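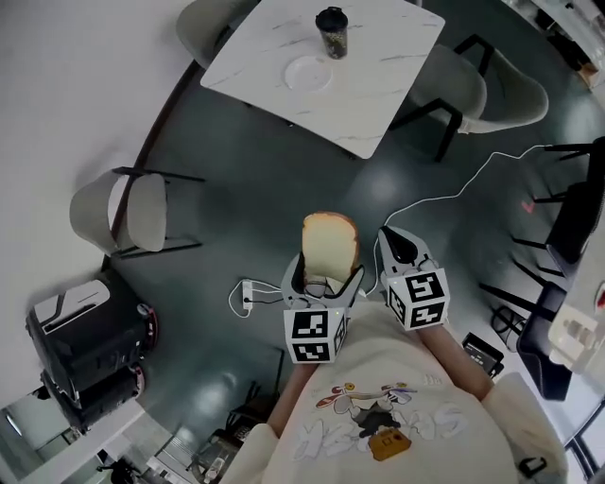

Faut-il garder le pain au réfrigérateur ?

Le froid du réfrigérateur fait rassir le pain plus vite que l'air de la cuisine. Pour deux ou trois jours, laissez-le à température ambiante, et au-delà, mettez-le au congélateur.

La question est revenue souvent dans les réponses au questionnaire distribué en septembre à la caisse de la coopérative Ladine. Nous en avons reçu 202, la plupart remplies au stylo, certaines avec une recette au dos. Danica Slanina, qui tient le rayon boulangerie, les a toutes lues et a préparé avec nous les réponses qui suivent.

Pourquoi le pain rassit

On croit souvent qu'un pain rassis est un pain qui a séché. Il perd bien un peu d'eau par la croûte, mais l'essentiel se passe dans la mie. À la cuisson, l'amidon de la farine se gonfle d'eau et devient souple. En refroidissant, il reprend peu à peu une forme plus rigide et la mie durcit, même dans un sac bien fermé. Ce phénomène est le plus rapide à quelques degrés au-dessus de zéro, donc justement à la température d'un réfrigérateur. Il s'arrête presque au congélateur.

Il est en partie réversible. Un pain de la veille passé au four chaud redevient souple pendant un moment. Il faut alors le manger vite, il sera plus dur qu'avant une fois refroidi.

Une exception : en plein été, dans un logement humide, un pain de mie emballé peut moisir en peu de temps sur le plan de travail. Ceux qui n'ont pas de congélateur et qui le mangent grillé peuvent le mettre au frais, le grille-pain rattrape une bonne partie de la texture.

Sac, boîte ou torchon

Les réponses étaient très partagées. Un sac en plastique fermé garde la mie moelleuse mais ramollit la croûte, et la moisissure s'y installe plus volontiers. Un sac en papier fait l'inverse : la croûte tient, la mie sèche. Le torchon de coton ou de lin se situe entre les deux et convient bien aux grosses miches. La boîte à pain donne de bons résultats si elle n'est pas hermétique et si on la vide de ses miettes. Un coup d'éponge avec un peu de vinaigre blanc, puis on laisse sécher couvercle ouvert.

Plusieurs personnes posent la miche entamée sur une planche, côté coupé contre le bois, sans rien d'autre. Pour un pain au levain à croûte épaisse, cela suffit jusqu'au lendemain soir.

Le type de pain compte plus que le contenant. Une baguette est à son mieux le jour même. Une miche au levain d'un kilo se garde quatre ou cinq jours, un seigle davantage encore. Si vous jetez souvent la fin d'une baguette, prenez une demi-miche à la place. Elle se vend à la coupe, il suffit de demander.

Congeler

Congelez le pain le jour de l'achat, pas au moment où il commence à durcir. Attendez qu'il soit complètement froid, sinon la vapeur forme du givre dans le sac. Coupez-le en tranches si vous en sortez peu à la fois, ou en quarts pour les repas de famille. Chassez l'air du sac avant de le fermer et notez le mois dessus. Au bout d'un mois, le pain reste bon à manger mais la croûte a tendance à se détacher.

Les tranches vont directement au grille-pain. Un quart de miche décongèle sur la table le temps de préparer le repas, puis passe quelques minutes au four à 180 degrés. Le micro-ondes dépanne, mais il rend la mie caoutchouteuse dès qu'elle refroidit.

Et la moisissure ?

Un pain moisi se jette en entier. Les filaments traversent la mie bien au-delà de la tache visible, et couper largement autour ne change pas grand-chose. S'il s'agit d'un pain tranché, toutes les tranches du paquet partent avec. Plusieurs lecteurs nous ont écrit qu'ils avaient toujours fait autrement sans tomber malades. Nous les croyons volontiers, mais nous maintenons le conseil.

Ce que devient le pain invendu

L'an dernier, le rayon a retiré de la vente 984 pains de toutes tailles. Une partie est allée à l'épicerie solidaire Ikstead, qui passe le soir après la fermeture, et une autre à la cuisine de la coopérative, où Senad Berisha en fait de la chapelure et des croûtons vendus en sachets près des soupes. Le reste a été composté. Depuis la rentrée, les pains de la veille sont proposés à moitié prix dans le panier à gauche de la caisse - il est souvent vide avant midi, mieux vaut passer tôt.

Le fournil Nedeljković, qui nous livre les miches et le seigle, a accepté de réduire la fournée de fin de semaine. Il y aura donc parfois moins de choix en fin d'après-midi. On peut réserver au comptoir ou par téléphone jusqu'à la veille au soir.

Deux recettes reçues au dos des questionnaires

Pain perdu au four, de Grażyna Tokarz. Battre trois œufs avec un demi-litre de lait, 40 grammes de sucre et une pincée de sel. Beurrer un plat, y ranger des tranches épaisses de pain rassis en les faisant se chevaucher, verser le mélange et laisser boire au moins une demi-heure. Retourner les tranches du dessus si elles restent sèches. Cuire 25 minutes à 180 degrés. Grażyna ajoute des pommes en lamelles entre les tranches à l'automne, et rien le reste de l'année. Avec une brioche, diminuer le sucre de moitié.

Soupe au pain et au chou, d'Arben Dervishi. Faire revenir deux oignons dans l'huile d'olive, ajouter un demi-chou vert émincé, deux pommes de terre en dés et une feuille de laurier. Couvrir d'eau, saler, laisser cuire à petits bouillons jusqu'à ce que le chou soit tendre. Frotter d'ail des morceaux de pain très dur, les mettre au fond des assiettes et verser la soupe dessus. Attendre quelques minutes avant de servir. Il faut un pain de campagne ou un seigle clair, la baguette se défait complètement. La soupe est meilleure réchauffée, mais gardez alors le pain à part.

Pour la chapelure, plusieurs d'entre vous demandent combien de temps elle se garde. Si le pain était parfaitement sec au moment de le mixer, elle tient plusieurs semaines dans un bocal fermé. Au moindre doute, repassez-la au four doux sur une plaque, en couche fine, et laissez refroidir avant de remettre en bocal.

Atelier levain

Hazel Schumacher reprend son atelier levain dans la salle Hornano, à 18 h 30. On y apprend à démarrer un levain, à le nourrir et à le laisser au froid pendant les vacances. Apportez un bocal d'un demi-litre avec son couvercle et un torchon. La farine est fournie. L'atelier est gratuit pour les adhérents, l'inscription se fait au comptoir, où la feuille indique aussi les prochaines dates. Ceux qui ont déjà un levain fatigué peuvent l'apporter, elle y jettera un œil en fin de séance.

Dans le prochain numéro, nous parlerons des pommes de terre et des oignons, et de la raison pour laquelle il vaut mieux les ranger séparément. Vos questions peuvent être déposées dans la boîte à côté du rayon vrac.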